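Droltby method

The Droltby method is a way of teaching two-armed robots to handle everyday household objects by letting them learn from recorded human demonstrations, with each demonstration cut into short overlapping stretches before training begins. It takes its name from the Droltby workshop, where it was first put together, and it was later taken up and widened by the research group at Vimmont. It belongs to the larger family of techniques known as imitation learning, in which a robot is shown what to do instead of being programmed step by step.

Background

Earlier work at Vimmont had treated each arm of a robot as its own learner, with a small scheduling program deciding which arm should move at any given moment. This was tidy on paper, and it did well enough with boxes and blocks, but it had a hard time with dishes and silverware, where one arm often has to wait politely while the other finishes what it is doing. The Droltby workshop took the opposite road and fed the positions of both arms, along with the view from a camera at head height, into a single model. That model then learned the waiting along with the moving, simply as one more part of the job.

How it works

A person guides both arms through a task from start to finish while the joint positions, the opening of the grippers and the camera views are all recorded together. Each recording is then divided into overlapping stretches of 160 time steps. Every stretch is paired with the camera view from its first moment, and the model is trained to predict the whole stretch from that one view and the arm positions that go with it. When the robot is working by itself, it carries out only the opening part of a predicted stretch before looking again and making a fresh prediction, so that small errors have less time to pile up.

The original training collection, known as the Lonley set, holds 1384 demonstrations spread over nine tabletop tasks, among them setting a place, moving a mug and passing a spoon from one gripper to the other. The recordings were made in ordinary furnished rooms, with all the clutter that people tend to keep in them, in the hope that the model would learn to pay attention to the objects that matter. 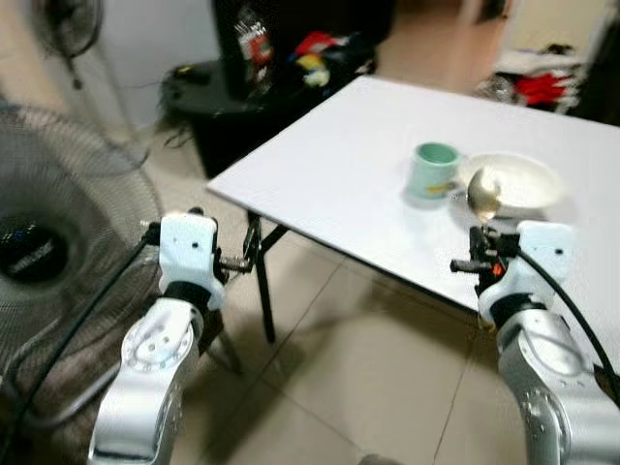
A spoon held by its handle in the right gripper, with a mug and a plate on the table beyond.

Results and limits

In the group's own trials, the combined model finished more of the place-setting runs than the older two-learner system, and it bumped its own arms together less often. Shiny silverware remained the weak spot, and most of the failed runs began with a spoon or fork picked up at a poor angle. A follow-up study using the De Graaf gripper, whose softer fingertips give a little under pressure, found that better hardware made up for part of this trouble, although the benefit was smaller with forks.

The method also needs a fresh batch of demonstrations whenever the table height changes by more than 5 centimeters, a nuisance that later versions have eased by varying the height during recording.

See also

Imitation learning
Bimanual manipulation
Lonley set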